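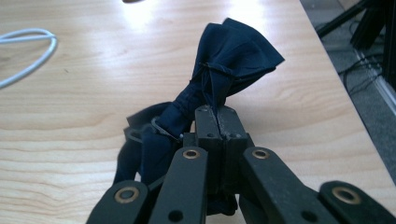 Golorska small grants list — read me first

Hello, and thanks for downloading this. The Golorska list is a plain table of small grants, travel awards and short fellowships open to people working in kidney research, mostly in the early part of their careers. I started it when I was a second-year postdoc and kept finding out about deadlines the week after they'd gone. It has grown a fair bit. The current version has 3,861 rows, one per call, going back over several years, so a scheme that runs every year shows up once for each year it ran.

What's in the folder

calls.csv is the main table and most people won't need anything else.
funders.csv has one line per funder, with a short code that matches the funder column in calls.csv.
changes.txt is my running log of fixes. It's a bit rambling, sorry!
old/ holds the table as it was before Iñaki Cifuentes redid the country codes. Leave it alone unless you're trying to reproduce something from back then.

The columns

call_id: a number, never reused, even if I delete a row.
funder: the short code.
title: the name of the scheme as the funder wrote it, odd capitals and all.
amount and currency: the top figure on offer. If a call says "up to 2,000" then 2,000 goes in. I don't convert anything, so please don't add up the column and quote me on it (someone did).
length_months: how long the money lasts. A year is 12. Blank for travel awards.
age_limit: only filled in where the call sets one in so many words.
years_since_phd: same idea. Career breaks are dealt with in the notes column, as every funder words them differently and I gave up trying to squash them into a yes or no.
host_rule: whether you have to go somewhere else to do the work. The values are "stay", "move", "either" and "unclear". I wish there were fewer of the last one.
closes: the closing month. Exact days are in the notes if I had them.
notes: everything else, in my own words.

How the rows get in

I read the calls and type them up. There's no scraping. Getsemaní Alvarado does the Spanish and Portuguese language ones, and Wing-yan Siu checks a batch of 9 rows from each update against the original call, which has caught some real howlers (my favourite was a travel award I'd listed as lasting 36 months). If she finds more than one mistake in her batch I go back over the whole update before it goes out.

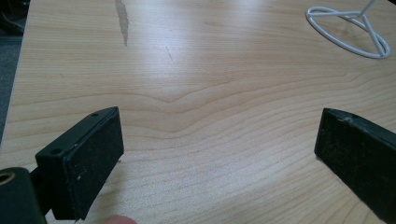

Updates come out when I've got enough to be worth the bother. There's always one in September, before the autumn deadlines start piling up, and usually another in spring. I do most of it on a Saturday with the radio on, so if you email me a correction on a Monday, please be patient.

Things that are wrong or missing

Coverage is lopsided. European schemes are in good shape, Latin America is getting there thanks to Getsemaní, and everywhere else is patchy. Nursing and dietetics awards were left out altogether at the start — my fault, I just didn't think of them — and have only been added for recent years. So if you plot the number of calls over time you'll see a jump that is mostly me catching up.

The Brimard travel awards changed their name twice and I've kept all three names as they were. They share one funder code. The Villaseñor bursary is down as "unclear" for host_rule because the call and the application form say different things. I've written to them and will fix it when I hear back.

There's nothing in here about who won. People ask quite often. I did think about it, but that's personal data and a whole other job.

Please don't apply from this table

Use it to find a scheme, then go and read the funder's own page. Rules move, closing dates move, and I type with two fingers.

Using it and passing it on

You can copy it, chop it up and share it, as long as you say where it came from and which version you used. The version is on the first line of changes.txt. If you publish something with it I'd love to see it! Iraís Jaramillo used an earlier one for her thesis chapter on age limits and found eleven duplicates on the way, all now gone.

If your spreadsheet turns the accents into rubbish, open the file through the import menu and pick UTF-8. Uriel Cisneros also keeps a copy that loads straight into Prumitz, for those of you who use it. Ask him for that one, as I can't help with it.

Corrections are best sent with the call_id and a link to the call. New schemes just need the link, and I'll do the typing.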